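Skip to content
Home Explore Notifications Lists Profile

Da-eun Cheon
July

Went to the Retel open day. Free parking, free lanyard, and a tote bag I will own until I die. Thread.

First, the setup. Retel does household robotics, and the demo is all simulation: a dining room that exists only on a server, and a virtual arm that gets told to tidy it. You sit in folding chairs and watch the big screen. The chairs were the most physical part of the afternoon.

Our host opened with 30 slides. I have been to weddings with fewer slides. Slide 11 was a picture of slide 10 with an arrow on it.

Then the lights went down and they loaded the room. White arm on its own dark stand, pushed up against a wooden table, with a lamp turned on practically under its wrist. I have lived in apartments furnished with less care.
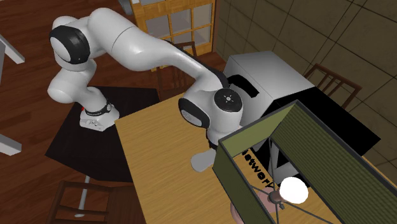 Why practice in a made-up room when you could buy a table?
Because you can reset it in a second, move the furniture every run, and break things without filling out a form.

Retel says they ran 400 versions of this room before lunch. I ran one version of my kitchen before lunch and it did not go well either.

The control software is called Memero. The thing that builds the rooms is called Zodeo. I wrote these down the wrong way around and spent most of the talk believing the furniture was in charge.

A kid in the front row asked if the robot knows it's in a simulation. The host said "great question" and took a sip of water for a very long time.

We were allowed to pick the view. Half the audience wanted the wide one. I voted for the close one, looking down past the gripper, which is less like watching a robot and more like being one. Fingers open, lots of bare table ahead, no idea what anyone wants from you. I felt seen.

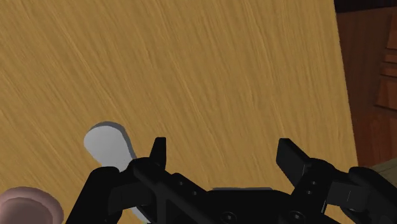 Fagerlund replied that the close view is the only one worth watching, and that a demo shown only from across the room is a demo with something to hide. Fagerlund also said I should have asked about grip force.

I did not ask about grip force. I asked where the restroom was. It was past the server closet, which hums in a key I can still hear.

Somebody did ask when one of these would be in an actual home. We got the phrase "a phased approach" – twice, the second time slower.

To be fair to them, the staff were lovely and stayed late to let people try the controls. I got a turn. The arm moves when you move, a little after you move, like a polite dance partner. I was bad at it and they clapped anyway.

They had set out 700 cookies. Oatmeal raisin. All of them.

Would go again. Tote bag is already full of other tote bags.

We use cookies to improve your experience. Manage preferences Accept all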